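Home | Projects | Gallery | People | Contact

Bendport Kitchen Sim – The August Fault Gallery

We love a good failure, and August gave us a great one! Our Fluvon planner had been fetching cups in simulated kitchens for weeks, sailing through run after run, and then on run 2,581 it drove its elbow straight into a refrigerator door. It did the same thing on 87 runs after that. Tadeusz Mazurek pulled the logs, Witold Lis pulled the renders, and we all stayed far too late looking at them.

The kitchen is the one we call Muvdale: tall black fridge, red backsplash, a cup and a dark glass kettle out on the wood counter. Everyone here has a soft spot for it.

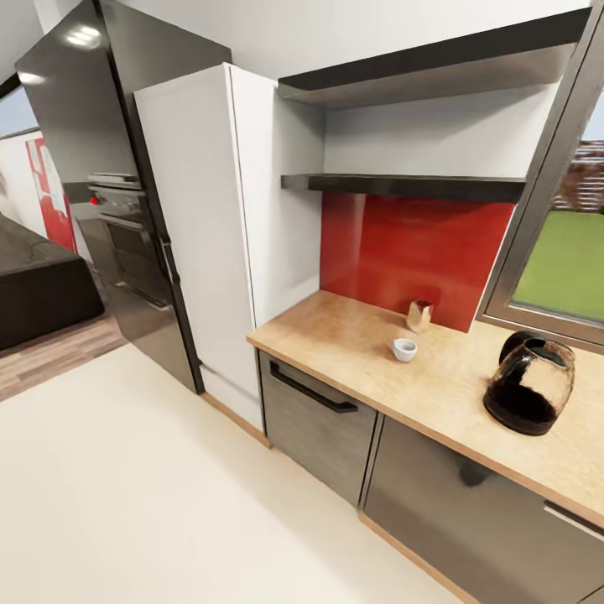

The bug was in the collision geometry. A mesh update in Tokarz, our scene builder, had shifted the fridge's collision box 7 cm back from the surface you see, so the planner thought it had free space where the door was. The renders looked perfect the whole time – that's what made it such a fun one to chase. Spyros Kos spotted it by drawing both shapes over each other, and you could hear the cheer down the hall.

Zbigniew Czerwiński has since added a check that compares the two shapes before any run starts. It flagged 6 more kitchens on its first pass, so we're very glad to have it. Nothing goes to the real arm now until that check is green.

Recent galleries
Gripper Pads, Before and After
Drawer Week
The Emergency Stop Rewire
Night Runs at Bendport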